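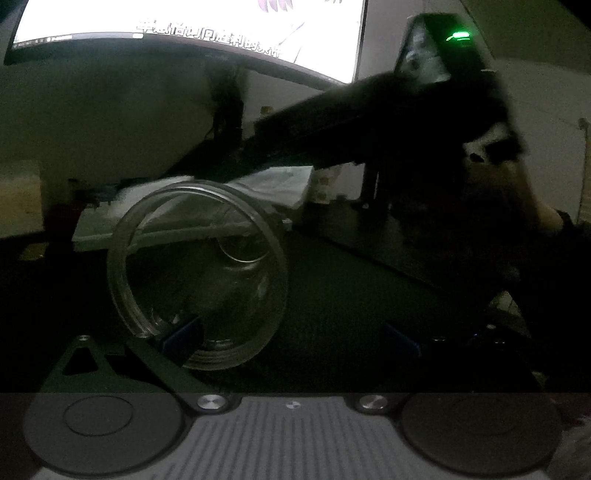

Desk Clear-Out FAQ – Paju shared study rooms

What has to come off the desk when I leave?
Anything that isn't the monitor or its cables. Jars, boxes, papers, cups, little pots. Next person gets a bare top.

Can I keep a glass jar for pens?
Yes, one. Up to 16 oz. Lid or no lid, don't care. Stand it at the back, away from the keyboard. If it's lying on its side it will roll – we've swept up enough glass.

Where do papers go?
Flat box, your name on the short end, shelf by the door. Loose sheets left overnight go in the tray at the front office. Kept 4 days, then recycled.

The cables behind the monitor are a mess. Can I tie them up?
Please do. Velcro ties in the top drawer in room 104. No tape, no zip ties. Leave some slack or the screen wont tilt.

How do I clean the screen?
Dry microfiber cloth. No glass cleaner, no paper towels. Turn it off first, you'll see the smudges better.

And the desktop?
Damp cloth, then dry. Dark tops show every ring and crumb. Check it from the side with the lamp on.

Do I have to switch everything off?
Monitor yes. Anything with a little light on it that was on when you came in – leave it alone.

I left something behind. Who do I ask?
Ayten Ağca at the front office, mornings. Afternoons try Raed Tarawneh. Say which room and what it looks like, "small box" is not enough to go on.

Can I leave food in a small container?
No. Even closed. Even for a hour.

Last updated 23 Apr 2019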